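Notebook — map app, offline tiles and the bad turn at the retail park
2024-11-26

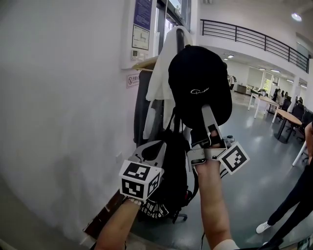
Picking up from Friday's entry on the Zadilgate build. The offline tile problem is still open, and the routing complaint from the retail park is now understood but not fixed. I spent the morning on the search index first, as Francine wanted an answer before her call with Lindico. The shop categories are still a mess in the imported data. A place that sells a black baseball cap with a small white cursive logo stitched on the front can be filed under clothing, sportswear, gifts or "other retail", depending on who typed it in, and a search for "hats" finds only the first of those. Jocelyn's synonym list helps with the common words. It does nothing for the places with no category at all.

Search, details

Rebuilt the index with the synonym list switched on. Build time went up but not enough to matter. Tried 300 queries from the saved log, old index against new. Most results were the same. The ones that changed were nearly all better, apart from 8 that got worse, and all of those have the same cause: "station" now matches petrol stations ahead of railway stations when the phone has no location fix. Kirsten says this was like that in the spring too and someone put in a weighting by hand. I can't find it in the repository. Asked Dale if it was in the old config folder, waiting to hear.

For now I have taken "station" out of the synonym list altogether and left a comment in the file. Re-ran those eight and they are back to the old order.

Offline tiles

The fault: download an area, turn on flight mode, zoom in past street level, and some tiles come up grey. Panning away and back sometimes fills them in. It happens on the older test phone every time and on the newer one only now and then.

Maëlle thought it was the cache filling up. Checked that by raising the limit well past anything we would ship, and the grey squares were still there, same places. So the cache size is out of it. Lowering the number of tiles the app reads at once did make a difference. With the limit at 6 the fault is easy to get. At 2 I couldn't get it in half an hour of trying, though the map feels slow to draw when you fling it across town.

My guess is that a read times out and the app treats that as "tile missing" and then remembers it as missing until the view changes. The log line for both cases is the same, so the logs are no help as they stand. Added separate messages for "not in package" and "read gave up" — need a new build to see which it is.

Note for whoever picks this up: delete the downloaded area and fetch it again between tests. If you only restart the app it keeps the list of missing tiles and you will be chasing yesterday's fault. I lost most of Friday afternoon to this.

The bad turn

Complaint came through the Sandhu drivers. Leaving the retail park by the south exit, the app tells you to turn right across a road that has had a solid barrier down the middle since the summer. Three drivers reported it separately. One of them sent a very clear account of where the barrier starts and ends, more use to us than anything in the supplier data.

Looked at the raw map. The road is drawn as a single line with traffic both ways, so as far as the router knows a right turn is allowed. Our own correction was entered in September and is in the database. It isn't in the published map. Went through the publishing job with Jocelyn and found that corrections are matched to roads by road number, and the supplier renumbered that stretch in their last update. Our fix is attached to a road that no longer exists. The job drops it and carries on without a word.

Jocelyn ran a check for others. There are more than we would like, mostly in places where junctions were rebuilt. She is putting the list into the shared sheet tonight.

Two things to do here. Make the job stop, or at least complain loudly, when a correction has nothing to attach to. Then match on position and shape, with the road number as a hint only. The first is an hour's work and I'll do it tomorrow. The second needs a proper talk with Dale, who wrote the matching and will know why it was done by number.

In the meantime I re-entered the retail park fix by hand against the new number and asked for a republish of that one area. Checked the route on my own phone afterwards: it now goes left to the roundabout and back. Kirsten has told Sandhu.

Voice directions

Short one. The Flunano voice reads "St" as "saint" at the start of a name and "street" at the end, and that is right nearly all the time. It fails on "St" in the middle, where it seems to pick either. I have put the examples in a text file next to the voice settings. Leaving it there until the tile problem is closed.

Odds and ends

The older test phone won't hold a charge past lunch. It is the only one that shows the tile fault reliably, so please leave it plugged in and don't let it update itself.

The desk by the window has the good cable. The one in the drawer charges but doesn't carry data, and I have put tape on it.

Francine's call with Lindico went fine, she says. They want the search changes but not before the tile fix, and they asked again about showing opening hours on the map itself. Told her it is possible but the hours data is older than the categories, and I wouldn't want to show it without a date beside it.

Tomorrow
— new build with the split log messages, test on both phones
— make the publishing job fail when a correction has no road
— talk to Dale about matching, and about the missing "station" weighting
— go through Jocelyn's sheet and mark which ones drivers would notice
— reply to the driver who sent the barrier notes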